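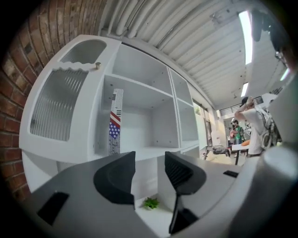
Wednesday, August 10, 2022

What a day! I'm writing this in bed with my boots still drying on the windowsill and my calves complaining, and I want to get it all down before I forget the good parts.

We did the Pluvier loop at last. I've been looking at that line on the map since spring, and Ingeborg finally said we were either going this week or she was going with somebody else. So the alarm went off at a horrible hour, I ate cold oatmeal standing up, and Jonas picked us up in the dark with the heater on full and that awful accordion tape playing.

The first stretch out of Plattner is all forest and all uphill. I had forgotten how good it smells up there after rain – pine and mud and something a bit like pepper. Ingeborg thinks it's a fern. I rubbed every fern we passed and none of them smelled of anything, but I'm keeping an open mind.

Then you come out above the trees and wow. The whole valley was full of cloud, flat as milk, with just the church tower at Plattner poking through. We sat on our jackets and had the first sandwiches (egg, and far too much mustard, my fault). Jonas saw a marmot. I saw where the marmot had been.

The ridge was easier than I'd feared. There's one bit with a chain where you have to trust your feet, and I did it without making the noise I usually make. On the far side we met Alois Kofler coming up with his old brown dog, who had carried the same stick all the way from the lake and wouldn't let any of us touch it. Alois says the blueberries are two weeks early. We took that as permission and lost most of an hour on the slope below the hut, eating more than we picked. My tongue is still purple.
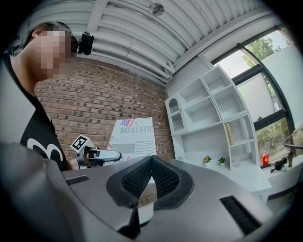
The lake

I have to give the lake its own heading because I went in! All the way, hair and everything. Ingeborg walked in as if it were a bath and stood there chatting. I yelled, swam maybe 60 strokes, yelled again and got out, and then felt so fantastic that I wanted to go back in, only my feet had stopped belonging to me. Jonas held the towels and said he was guarding the blueberries. There were fewer blueberries when we got out.

Soup at the hut afterward, barley with bits of smoked ham, and plum cake the size of a brick. Flurina Zwahlen is running the kitchen this summer and she gave me the recipe for the cake, or at least she said it very fast while carrying plates. Yeast dough, plums cut side up, sugar only once it's out of the oven. I think there was something about lemon. I'll try it on Sunday and find out.

The way down was long and hot and I sang most of it. Sorry, Ingeborg.

Things to remember for next time: more water, less mustard, the thick socks, and a proper tub with a lid for berries – the paper bag gave out just before the car and we were on our hands and knees in the parking lot.
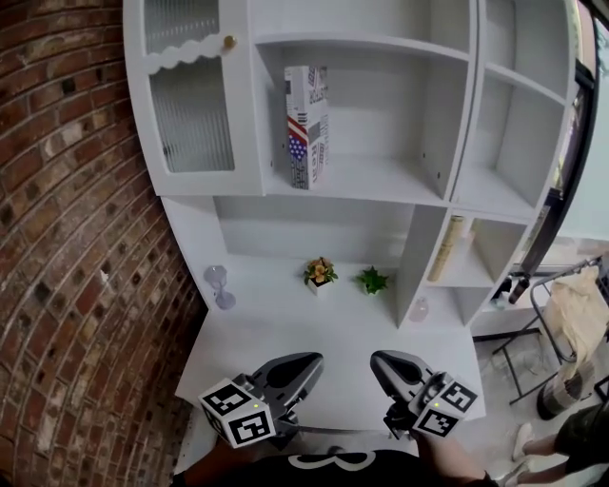

The white desk by the brick wall.

Silvan called while I was hanging up my wet things and wants to come along if we do the longer route over to Sornudside before the month is out. Yes, yes, yes. I've already got the map open on the blanket. You'd have to stay the night somewhere, and there's a little square marked on the far side of the pass that could be a hut or could be a sheep shed. I'll ask Alois, he'll know.

Fingernails still blue. Lamp off now.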